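Ebony Hinds
Sep 14, 2024

OK so the closet project I've been threatening since spring is finally happening. Thread, because I have feelings about folding.

First, the furniture. I went with the Plikusau in the light finish. I'd been staring at the Brarkari for months, but it's 40 inches wide and my wall has a radiator on it, so goodbye to that dream.

The color was the big worry. The samples at Kindley looked yellow to me under those store lights, and I had a whole speech ready for the returns desk. Didn't need it! At home it's a nice pale beige with just a little grain in it.

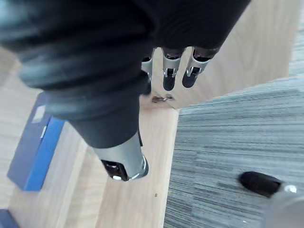 Light wood, faint grain, nice straight edges. Very happy with this color.

Now for the clothes. I own a ridiculous amount of black. Black tees, black cardigans, black pants I swear are all different from each other. My sister calls it the stagehand collection.

The problem with black is that once it's folded it all looks the same. I used to pull out six things every morning looking for one long-sleeve top, and then the whole stack was a mess again by dinner. So this time I'm sorting by weight: thin knits together, sweatshirts together, anything that stretches out on a hanger goes flat.

Somebody's going to ask about hangers, so: slim ones, the flocked kind, for shirts and dresses only. Heavy knits on a hanger get those little shoulder bumps and you can steam them for an hour and they'll still be there. Ask me about my gray sweater. (Don't, I'm still sad.) 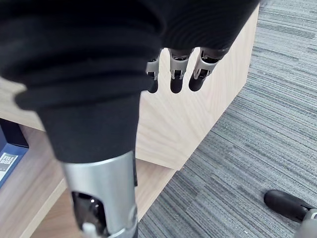 Soft black stuff is the hardest to fold neatly, I will die on this hill. Crisp cotton shirts, fine, they practically do it themselves. But anything soft and matte like the black fabric here just goes into ripples and bunches up the second you pick it up, and then you've got a lump where you wanted a rectangle. What helps me is laying it face down, smoothing from the middle out with both hands, then sleeves in, then thirds. Slow, but it stays put.

Also, fold to the depth of your shelf! I cut a piece of cardboard from the Palma box and use it as a guide. It looks silly and I love it.

Things I'm getting rid of: the tees with the stretched necks, one jumpsuit I can't get out of by myself, and a pile of leggings that have gone see-through at the knee. Two bags so far. The shelter downtown takes clean towels too, so I'm going through the linen shelf next while I still have the energy.

To the person asking if I've budgeted for this: the whole thing came to 561 dollars with delivery, and I'd put away nearly 2000 for the bedroom, so there's still paint money left. Thinking a warm white. Taking suggestions until October, then I'm just picking one.

Still to do: socks, scarves, and the 5 tote bags full of other tote bags. Back tomorrow with the sock drawer.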